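Filed under: Student Work > Home & Consumer Studies

Hard water and dishes, project report
Wostville, March 17, 2025

We wanted to know why dishes at home get cloudy. Wostville water comes from wells, Koltton gets theirs from the resevoir. Test strips in October, 13 homes in each town. Wostville much harder, no surprise.

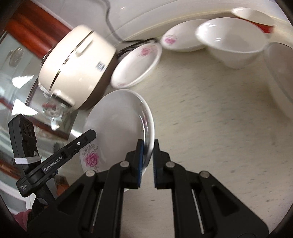

Does hard water make dishes unsafe to eat from? The chalky film is mostly calcium and magnesium left over when the water dries, and it's harmless.

Part 2 was rinsing. Vinegar soak, 4 minutes, then plain tap water. Film came off glass quicker than off glazed plates, we think becuase glass is smoother but didn't test that. Tonix rinse aid did OK too, costs more. One Haldane Street home already had a softener so we left it out of the averages.

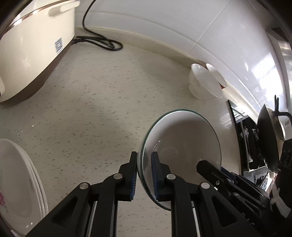

Results

Of the 26 homes, 38 percent said they'd noticed film before we asked. Almost all of those in Wostville. Vinegar won on price. Strips only read in steps so our hardness numbers are rough, would use drops next time.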